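The 11-Round Question and Other Things We Argue About Instead of Practicing

I have been a member of a rifle and pistol club for long enough to have sat through nearly every version of the caliber argument, and I have stopped believing that most of the people making it have a stake in the answer. They like the argument. So do I, on a rainy afternoon. But it eats up the time we say we don't have for practice, and lately it has been joined by something worse, which is the argument over training gadgets.

You have probably seen the ads. A dry-fire system clips to the rail or drops into the chamber, talks to your phone, and gives you a score. Sirkari makes one. Plidus makes another, with a subscription. The pitch is always about the same: you will get better at home, in your socks, without spending money on ammunition, and you will have a graph to prove it.

I am in favor of dry fire. I was taught it by an instructor named Shanthi Khan, who made us do it until our forearms shook, and who owned no equipment for it beyond a paper plate and a kitchen timer. Her rules were plain. Ammunition goes in another room. Check the gun, then check it again. Pick a wall that would stop a bullet anyway. Press the trigger and watch the front sight. If it moved, you did something wrong, and you already know what it was.

What bothers me about the scoring systems is that they answer a question the shooter should be learning to answer alone. Calling your shots is the whole skill. You break the shot and before you look at the target you say where it went. A beginner can't do it. Somebody who has put in the time can do it most of the time, and when they're wrong they're interested. Put a phone on the bench that announces a 78 and they look at the phone.

I tested this, in a small and unscientific way. Last winter I borrowed the Plidus unit from Jade Dawber, who shoots in our bowling pin league and likes it a lot more than I do. I used it for 11 evenings. My score went up. I was pleased with myself. Then I went to the range, shot the same slow-fire course I have shot for years, and turned in a 205, which was a point lower than the last time. Jade's explanation is that I was tired and the light was bad. She may be right. I would only point out that the gadget gets the credit for the good days and the light gets the blame for the others.

To be fair to her, she has improved. She has also been coming to the range twice as often since she bought the thing, and I don't know how you would pull those two facts apart. Neither does Plidus, as far as I can tell from the brochure. It says users "see results." I'd like to know which users, how many quit in the first month, and whether anybody shot a target before and after with a person standing there who wasn't selling something.

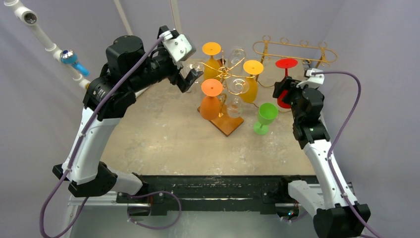

Tri-Creek Rifle & Pistol Club – Training and Education Section

The other half of the problem is on our side of the counter. Clubs have gotten lazy about coaching. Ask a new member what happened after the safety orientation and you will hear that they were handed a gate code and wished good luck. Of course they buy a gadget. It's the only thing in their life that offers to tell them what they are doing wrong. I have watched a man on lane four shoot low left for an entire summer while experienced shooters on both sides of him pretended to be busy with their magazines. I was one of them, and I'm not proud of it.

There's a reason we keep quiet, and it's a decent one. Unasked advice on a firing line is usually bad advice. The fellow who wanders over to fix your grip is seldom the fellow you want to learn from, and new women shooters in particular get enough of him to last a lifetime. But the cure for bad coaching can't be no coaching. Other clubs set aside an evening when anybody who wants help can wear an orange cap, and anybody who doesn't can be left alone. It costs as much as the caps.

Then there is the round-count crowd. I was told by a young man this summer that you can't call yourself competent until you have 2000 rounds through a pistol. He was serious. I asked him who was counting and what they were aiming at. There are shooters who could burn through that much ammunition and come out with nothing but a well-grooved flinch. Others shoot a box a month, slowly, writing down each group, and I would stand next to them on any line you like. The number is handy because it can be bought. A case of Rudd practice ammo arrives at your door, you turn it into noise, and you have done your training.

The same goes for classes, I am sorry to say. I've taken good ones. I've also paid good money to a traveling outfit whose instructor spent the morning on stories and the afternoon on a drill named after himself. We all got certificates. Mine is holding up the short leg of the reloading bench. When I ask people what they learned in a class, I've started asking what they practiced the week after, and the conversation tends to slow down.

I don't want anybody's gadget taken away. Giteck sells a laser cartridge with no app and no score. It puts a dot on the wall, and I can see an argument for it, especially for someone who can't yet tell when the sights have moved. Use it for a month. Then put it in a drawer and see whether you still know where the shot went. If you do, it worked and you are done with it. If you don't, you have learned something about what you were really practicing.

In October the club will vote on whether to spend the training money on two of the Sirkari sets for the classroom. I'll be voting no. I would rather see it go to targets, a decent timer, and gas money for Shanthi – she still teaches, and last I heard she still has the paper plates. If the vote goes the other way I'll sign the sheet and take my turn with everyone else, and I'll ask each person to call the shot out loud before the phone does.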